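Home Procedures Bench Notes Parts Store Contact

Filed under: Hardware / Desktop Towers / Disassembly

Opening a Desktop Tower and Removing the Processor

Procedure 963
Revised March 2022
Prepared by Gøran Fjeld

1. Scope

The procedure covers desktop towers with a removable side panel, an upright drive cage and an internal power supply. It takes the machine from the closed state to the point where the processor has been removed and the socket can be inspected. The graphics card, power supply and drive cage stay in the case at this stage. Their removal is covered separately.

Small form factor machines and all-in-ones are excluded. The side panel and cooler mountings on those differ enough that the order of work below does not apply.

2. Tools and materials

Phillips screwdriver, No. 2, magnetic tip
Flat nylon spudger
Wrist strap with bench lead
Lint-free wipes and isopropyl alcohol
Antistatic clamshell for the processor
Özkan parts tray, shallow pattern
Disto labels, one sheet per machine
Flashlight

A powered screwdriver may be used on the side panel. Do not use one on the cooler screws or anywhere on the motherboard.

3. Preparing the machine

3.1 Shut the machine down from the operating system. Holding the power button is acceptable only if the system does not respond.

3.2 Unplug the power cord, then all other cables at the rear. Press the power button once and hold it for a few seconds to drain residual charge.

3.3 Enter the asset number on the work sheet and fix the first Disto label to the outer shell, clear of the vents. Every part removed later gets a label from the same sheet. Machines received from Geltisside already carry an intake label. Leave it in place and write its number next to ours.

3.4 Lay the tower on its side with the removable panel facing up. The bench surface in Jetitz is set at 900 mm, which suits most people working standing. If you prefer to sit, use the low bench by the parts store.

3.5 Put on the wrist strap and clip the lead to the bench ground point.

4. Removing the side panel

4.1 Check the rear edge of the panel for thumbscrews, ordinary screws or a latch. Models vary, and some use a latch that can be locked with a small padlock. If a lock is fitted and no key came with the machine, stop and return it to intake.

4.2 Release the panel, slide it toward the rear until it comes free, and lift. If it binds, push it back and check for a screw you have missed. Do not pry along the front edge. The plastic bezel will crack before the steel moves.

4.3 Stand the panel on edge under the bench. A panel left flat on the floor will get stepped on.

5. Inspection before any part is moved

Look the interior over with the flashlight before touching anything. Record on the work sheet:

- dust level (light, moderate, heavy)
- bulged or leaking capacitors on the motherboard
- loose screws lying on the board
- cables pinched between the drive cage and the case
- cracked or missing plastic tabs

Colored plastic usually marks a part meant to be released by hand. On business towers the drive releases and expansion-slot clips are often one color throughout. Try finger pressure on these first and keep the screwdriver for fasteners that have a recess for it.

Do not tidy the cable bundles yet. Their routing is easier to record while it is still as found, and reassembly goes faster if the sketch on the work sheet shows which side of the drive cage each bundle passes. If dust hides the connectors, blow it out at the extraction hood and block the fan blades with the spudger while you do so.

6. Removing the cooler

6.1 Unplug the cooler fan from its header. Pull on the connector body, not on the wires.

6.2 Loosen the cooler screws in a diagonal pattern, a turn or two at a time, until all are free of their threads. On most coolers they are captive and will stay in the frame.

6.3 Twist the cooler gently to break the bond of the thermal compound, then lift straight up. If it will not twist, refit the screws loosely, reconnect the fan and power cord, and run the machine for a few minutes to soften the compound. Repeat 3.1 through 3.5 before continuing. Never lift a bonded cooler by force. On some sockets the processor can come out with it, through a closed bracket.

6.4 Set the cooler upside down in the Özkan tray and wipe off the old compound.

7. Removing the processor

7.1 Clean the top of the processor while it is still in the socket. Use little alcohol, and wipe toward the center so that compound is not pushed over the edge onto the contacts.

7.2 Press the retention lever down and outward until it clears its hook, then let it rise under control. Open the metal bracket.

7.3 Note the corner that carries the orientation mark. Grip the processor by two opposite edges and lift it vertically. Do not slide or tilt it.

7.4 Place the processor in the clamshell, label it, and close the clamshell before doing anything else.

7.5 Inspect the socket from two directions with the light held low. Bent contacts show up as a break in the regular pattern of reflections. Any damage is recorded on the sheet and the board goes on the repair shelf. Contacts are not straightened at the bench.

7.6 Close the bracket. If the machine will leave the bench before a processor is refitted, fit a socket cover from the parts store.

8. Parts left in place

The power supply must not be opened under any circumstances. It may be slid out of the case later as a complete unit. Copy the ratings from its label onto the work sheet while the label is easy to read.

Leave the graphics card seated. It stiffens nothing and protects nothing, but the slot is better left covered until the board itself is due to come out.
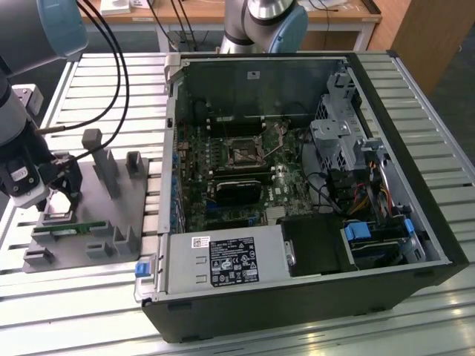

Workshop Services, Desktop Hardware Section

9. Condition at handover

The Dell tower is at the stage where this procedure stops. The CPU socket is empty, the graphics card with its black shroud is seated below it, and the power supply is still along the bottom of the interior with its specification label facing up. The blue parts to look for on this case are the expansion-slot clips along the left edge, the release latch at the left end of the power supply, and the tabs at the drive bay.

Sign the work sheet, put it with the clamshell, and move both to the next bench together with the case. Sheets without a label number are sent back. The cooler tray follows separately and is checked in at the parts store. Section 6 is due for review in June.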